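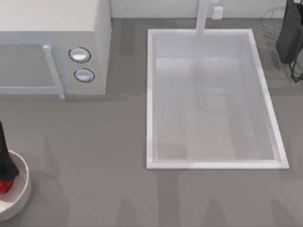
Planning Software: Work on the Simulated Kitchen

The Skosholm laboratory has released a new version of Zarnasix, its planning software for robot arms. The release changes the way the planner chooses a grasp when an object is close to a sink or another fixed part of a kitchen. Earlier versions picked the grasp first and looked for a clear path afterward. The two steps are now carried out together, and the planner may consider up to 100 grasps before it settles on a path.

Members have asked whether the wrist view should be given the same weight as the view from above.
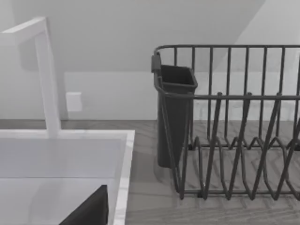 Gilberto Grajales is of the opinion that it should not, and has written that a planner should trust the wrist view only within the last 40 millimeters of an approach. Joana Cardoso has asked that the limit be left as a setting. Her request has been accepted.

Shadows on plain counters remain under study. The perception module sometimes marks the border of a soft shadow as the edge of an object, 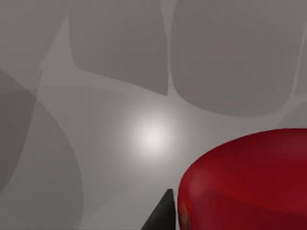
and the planner then leaves more clearance than the task requires. A correction is being tested on 1,000 simulated runs with varied lighting. Results will be sent to member groups in December.
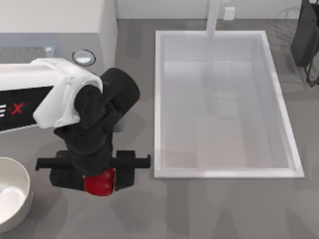

Access to the Release

Groups that hold a Zarnasix license may request the files from Bernardo Sequeira at the Encombe office. Scene files made with version 7 will open without changes.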